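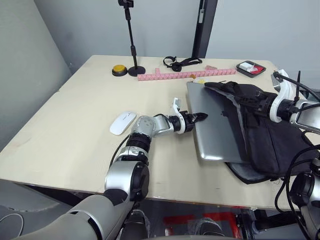 How to Teach a Two-Arm Robot to Pack a Laptop Bag: A Walkthrough for New Club Members

Every fall the Doltgate Robotics Club picks one household chore and spends the season teaching it to a pair of robot arms. We have done towels and we have done lunch boxes, and this season we are doing the laptop bag, since it is one of the tasks on the list for the Loltport student meet. New members kept asking us the same things in their first few meetings, so we finally sat down and wrote the whole process out. If your own club has two arms, a couple of wrist cameras and some patience, you should be able to follow along.

A quick word about how we work. We collect demonstrations, which means a person guides the arms through the task while the cameras record, and later on we train a model from those recordings. Most of this page is about the collecting part, because that's where new members spend their time and where the little mistakes creep in.

What you will need

Two arms with simple two-finger grippers, one on each side of the table
A camera up high and a small one on each wrist
A laptop you can live without for a while (ours is retired and the battery is out of it)
A soft bag with a wide opening and a good bit of slack in the fabric
A few small things to leave around the table
A notebook, a real paper one

Step 1: Choose the bag before anything else

You might think the laptop is the hard part, but it is flat and stiff and sits where you put it. The bag is what will eat your afternoon. A stiff case with a narrow opening leaves the gripper nothing to hold, and a very thin bag collapses on itself every time you let go. Look for fabric you can pinch between two fingers and lift without the whole bag coming along. Try it with your own hands first, using only a thumb and one finger on each side - if you can't do it that way, the robot won't either.

Step 2: Set up the table

Put the laptop near the middle with the lid closed, and put the bag off to one side with the opening facing the laptop. Then resist the urge to tidy up completely. We used to clear everything away, and the model we trained that year got terribly confused the first time somebody set a cup down. Now we leave a bit of everyday clutter toward the back and move it around between sessions. Keep it well out of the arms' way, though, and check that your cables have enough slack for the whole reach before you start recording.

Step 3: Warm up on something soft

Before anyone touches the laptop, they get a session of picking up a plush toy and setting it back down. It squashes when you squeeze too hard, it rolls if you bump it, and nothing bad happens when you drop it, so it's a lovely way to get a feel for how far the fingers close and how quickly the arm follows your hand. Keep the wrist camera view open on your screen while you do this. Most beginners stare at the arm itself, and you want to get comfortable looking through the gripper early on.
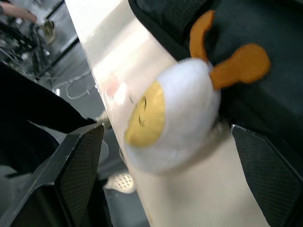

Once that feels easy, practice stopping. Pick a spot just above the toy, bring the fingers there, and hold still for a slow breath before you close them. It sounds silly and everybody giggles the first time (we all did!), but those short pauses make the recordings much cleaner, and they save you a lot of trouble when there's a laptop under the fingers.

Step 4: Learn the two jobs

With the laptop bag, one arm is the holder and the other is the helper. The holder takes the edge of the bag's opening and draws the fabric up and over the laptop. The helper stays near the other end, ready to steady the laptop or give it a gentle nudge so that it doesn't slide away. New operators tend to move both arms at once, and then neither one does its job very well. Move the holder, pause, move the helper, pause. You can speed things up later.

Grab only the top layer of the opening. If the fingers take the lining and the padding along with it, you will close the bag shut and push the laptop across the table, and you'll wonder for a good minute what went wrong. Coming in from a low angle with the fingers slightly apart usually does the trick.

Step 5: Record in small batches

We record in batches of 20 and then swap operators. People get tired sooner than they think, and tired hands make sloppy demonstrations. After each batch, write down how the bag was lying at the start and anything odd that happened. We sort our recordings with a little script called Fleson, written by club members a few years back, and it can only sort by what you wrote down, so please do write it down.

So far this season we have recorded 504 demonstrations and kept 360 of them. That may look wasteful, but many of the ones we dropped were from the first 2 weeks, when we were still learning how to hold the fabric. Keep the failed tries in a separate folder, too. We go back to ours before meets and they are surprisingly useful for teaching.

Step 6: Change the starting position

Once your batches look steady, start mixing things up. Turn the bag a little. Slide the laptop closer to the near edge, or leave one side of it resting a touch higher than the other. Fold back a corner of the opening. Change one thing at a time so you can tell which change caused the trouble, and go back to your plain starting position every few batches. 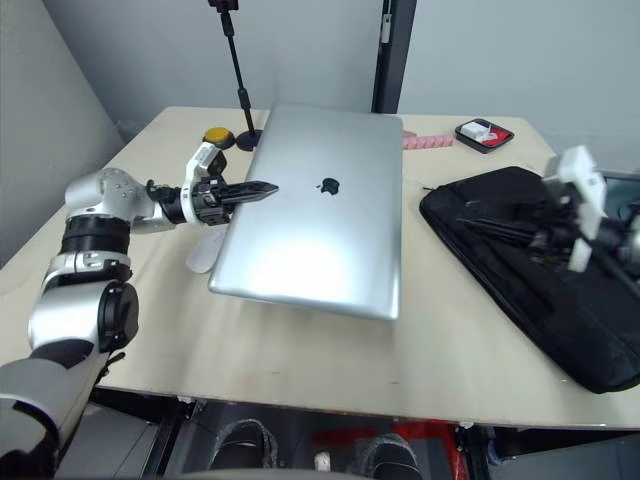

Does the laptop have to start in exactly the same place every time?

It's better if it doesn't. Keep it within easy reach of both arms, shift it a little between recordings, and note down any position where the gripper has to stretch.

What if our club has only one arm?

You can still try it with the bag clipped to the table so the opening stays put. We ran it that way for a season and learned plenty about gripping fabric, though it won't count as the full task at Loltport.

How long before a new member can record on their own?

Most of ours are ready after a few meetings. We like a second person at the table within reach of the stop control whenever the arms are moving, and that goes for the old hands as well.

If you're local and would like to try it, come by the workshop in Sleiman Hall on a meeting evening in November. Wear closed shoes, tie back long hair, and bring an old bag if you have one - we are always glad to have another kind to practice on.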